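# Good habits for small cells

I've been meaning to write this one since September, when I finally sat down with a big mug of coffee and read our cell rules from start to finish. All of them! It took me most of a morning. We had 63 rules in that document, gathered up over the years like magnets on a fridge, and I'm fairly sure I wrote a good third of them myself. Some I couldn't explain anymore. One told people to check a lamp that we took out before we moved to the new building.

If you're new to this blog, hello, and welcome. I work at Cludarine, where we set up small robot cells for folks who handle trays and little parts all day long. Most of our cells are one arm, one table, and a handful of things to pick up and put down. Nobody is going to make a movie about them. But I love them, and I love them more when they're looked after properly.

So what I did was take the long document and try to boil it down. I didn't want to throw out anything that matters (the risk assessment is still its own document, and it's still the first thing we open, and please don't let a blog post stand in for yours). I only wanted the everyday stuff, the working habits, to fit on one sheet that a person would read standing up. I ended up with 11 lines. I won't go through every one, but a few of them deserve a bit of rambling, and rambling is what I do here.

## Lay it out on the screen first

We build the layout in simulation before anybody picks up a wrench. I used to be lazy about this on little jobs. How wrong can you go with a table and a few trays, right? Well, on the Nalmont job I went wrong enough to drill one tabletop twice, and I still think about those extra holes when I can't sleep.

The rule on the sheet says the simulated table has to carry everything the real table will carry. Trays, holders, mat, buttons, the works. It's tempting to model the arm and the parts and skip the boring bits, and then the boring bits are what you bump into. I like to put in the walls as well. A cell pushed into a corner has a person squeezing past it sooner or later, and I want to be looking at that corner while I can still move the table with a mouse. 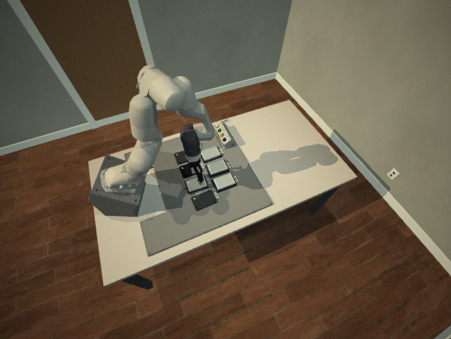

The other half of the rule is that the drawing has to keep up. Once the real cell is running, somebody will slide a holder over by a finger's width for a perfectly good reason, and then the model is wrong and stays wrong. I ask that any move on the real table gets made in the simulation before the end of the same shift. It takes a few minutes. I've had people grumble at me over it, and I've grumbled at myself over it too, usually at the end of a long day with my coat already on.

## Give the parts a home, and leave some table bare

I'm a big believer in a mat. Parts live on the mat, and the rest of the table stays clear. When there's a visible border, people stop setting down their tape measures inside it. Before we did this at the Casirley site I found a sandwich in the pick area. A whole one, still wrapped! I'm not going to say whose it was, although he reads this blog and he knows.

Bare table looks like wasted table to some customers, and I understand that. They've paid for the whole thing and they'd like to fill it up. But I want somewhere for a hand to rest a tray during a stop, well away from the parts that are being counted on to sit where they belong. If there's one line on the sheet I'd fight for, it might be this one.

Related to that, we settled on four checks before the first run of the day, and I'll give them to you as they're written:

1. Mat flat and clean, nothing on it that isn't on the layout.
2. Every tray and holder seated, tabs facing the way the layout shows.
3. Gripper empty and fingers closing evenly.
4. Stop function tested, restart done by the person who tested it.

You'd be surprised how often number two catches something. A tray put in backward looks fine to a tired person at six in the morning.

## Say what the buttons mean, in words

Oh, buttons. I could go on about buttons all day, so stop me (you can't, it's my blog).

My old boss Bent Hviid taught me to be suspicious of color on a control box. He had nothing against color itself. There are conventions for it in the machinery standards and we follow the ones that apply to us. His complaint was that each of us walks around with a private idea of what blue does. He'd ask the room, and he'd get a different answer from every chair. So our sheet says that each button has its function written out in the work instruction, in plain words, in the order you meet them on the box. The same order goes in the simulation, too, so that whoever trains on the screen walks up to the real box and finds it familiar.

And the emergency stop is treated separately from all of this. It has its own page and its own test, and it doesn't get lumped in with the everyday controls.

## One person changes the program

This was the hard one. At Maglaya they had 3 people who were all allowed to edit, all of them good, all of them helpful, and each of them fixing what the last one had fixed. The new line says one named person per shift may change the program, and everybody else writes the change down and hands it over. It felt stiff at first and I got a couple of cool looks in the lunchroom. It's better now. The notebook is filling up with sensible requests, and some of them have been so sensible that I've stolen them for other cells.

After any change, the arm runs at reduced speed through one complete cycle with someone watching it. Watching means watching, by the way. Phone in the pocket.

I still owe you all the part about cleaning, which has grown into its own thing and will have to wait for another post. I'm also still arguing with myself over whether the sheet should be laminated. If it's laminated people take it seriously, but then they can't scribble on it, and the scribbles are where I learn the most. For now it's plain paper in a clip by the door, and I swap in a fresh copy when the old one gets too full to read.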